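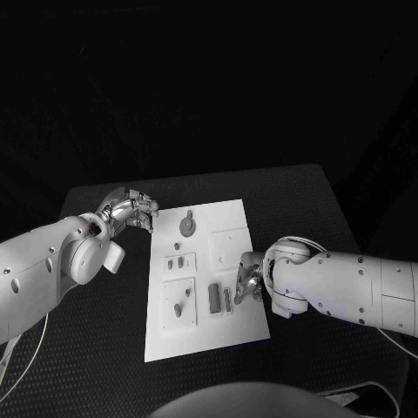 4.2 Allocation of indirect costs

The second part of the study looks at how small firms share out indirect costs between jobs when the records are kept by an outside bookkeeper. Each firm in the sample was asked for its ledger for the year to the end of January, together with the basis on which rent, power and equipment charges were spread. Equipment gave the widest range of treatments. A workbench such as the one in Figure 3, where two white robot arms reach towards the same white board, may be booked as a single asset or as two, and the choice alters the yearly charge whenever the parts are given different useful lives. Of the 200 ledgers received, 95 held enough detail for the basis to be traced from the invoice to the job. The remainder were kept for the turnover tests in Section 4.3 but are left out of what follows.

Figure 3. Two robot arms at a shared work surface.

Three bases were found in the traced ledgers: direct labour hours, floor area and a flat percentage of sales. Firms on the Pleltach ledger package mostly used the flat percentage, which is the setting offered when a new file is opened. Firms whose books were kept by Turcotte used labour hours more often, and changed basis less often from one year to the next. A change of basis was treated as material where it moved the cost of any one job by more than 4,000 pounds. Smaller changes were recorded but not tested.

The Ovirstead subsample needs separate mention. These firms close their books quarterly, so that equipment bought part way through a quarter is charged from the start of the next one. We restated the charges to a monthly basis before comparing them with the main sample. Balances under 100 pounds were not restated. The effect of the restatement on job cost was small for service firms and larger for workshops, where equipment makes up more of the indirect total. Results by basis are set out in Table 5.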